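Grodik Match Ball, size 5 – four months of use

I bought two of these in August for our Sunday-league side, after the seams on our old Makwood balls started to lift. They have now been through 11 league games and most of our practices, on grass and on the older kind of turf.

Out of the box the ball felt hard. It took 3 sessions before anyone was happy heading it. Since then the touch has been good, a little livelier than the Makwood, and long passes hold their line well. In a crosswind it moves more than I would like.

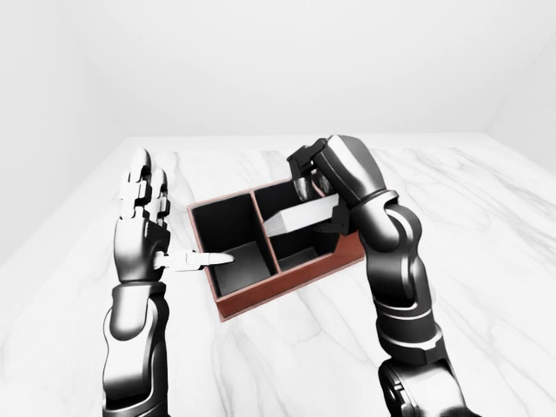
Air retention is the best part. I top mine up every other week, where the Makwood needed the pump before every game. The valve is stiff, so wet the needle first.

The cover has held up less well. The printing is mostly gone on one ball, and there is a scuff near the valve where it hit a fence post. Neither ball has lost its shape.

Nélida Salinas, our goalkeeper, prefers the Tapia in the rain. She says the Grodik gets slick, and I agree with her. With dry gloves she has no complaints.

The Droltia store charged me a little more than I paid for the Makwood, and shipping was slow. I would still buy it again for league games. For practice on rough ground, get something cheaper.

4 out of 5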